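4.2 Changes in task allocation at the Clidcombe site

Before the humanoid unit was introduced, desk clearing and item retrieval at Clidcombe were shared among all 12 support staff and were not recorded as separate duties. Staff fitted them in between other work. Once the unit took over part of this handling, the tasks had to be named, scheduled and assigned, and several employees told us that they learned only then how much of the day they had occupied.

We logged 337 handling tasks during the August observation period. Of these, 158 were completed by the robot without help and 79 were completed after a member of staff stepped in. The remainder were returned to staff before the robot began. Stepping in usually meant moving an item closer to the edge of a desk or restarting the reach.

Interview responses differed by role. Support staff reported less walking and more waiting. Two of them described the waiting as tiring in its own right, as they were expected to stay within reach of the stop control while the robot worked. Supervisors, by contrast, spoke mainly of planning. Rocío Ortuño, shift lead during the study, had begun to group small pickups into a single morning block so that one person could oversee them all (Figure 3). 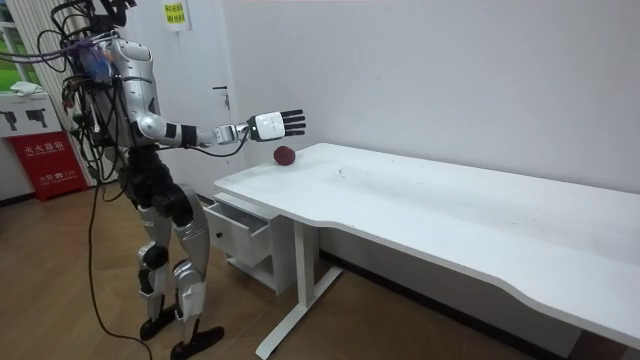

Figure 3. Humanoid robot at a work desk, right arm extended above a small round red object.

The grouping of tasks had a further effect. Oversight fell to the same three employees on most shifts, and their job descriptions were not revised during the study. Gittins and Cronin report a similar pattern at the Caltomar warehouse, where informal oversight duties remained unpaid for the length of the trial. At Clidcombe, management agreed to review the grading of these posts once the trial had closed.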